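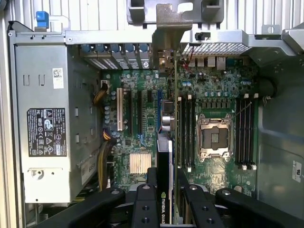 *Desktop tower opened up, NVIDIA Quadro card in its slot.*

## Cleaning out an old desktop tower

Do this once a year, more often if you have pets or the computer sits on carpet. Set aside a Saturday morning.

- Shut down, unplug the cord, then hold the power button for a few seconds.
- Lay the tower on its side on a firm bench and take off the side panel.
- Touch bare metal on the case before you touch anything else. 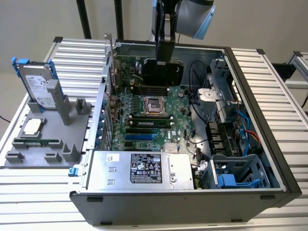

Use short bursts of canned air and keep the can upright. Hold each fan still with a finger while you blow. Don't open the power supply -- just blow through its vents.

Stuck dust comes off with a soft, dry paintbrush. For grime on the case itself, use a cloth with a little 70 percent rubbing alcohol. I keep my brushes in a Skoltex tray so they don't end up in the paint drawer. 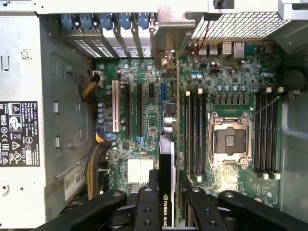
Screws go in a muffin tin, one cup per part. Before you close up, press gently on the cables to check that they're seated. Wipe the desk too, and leave a gap behind the tower when you put it back.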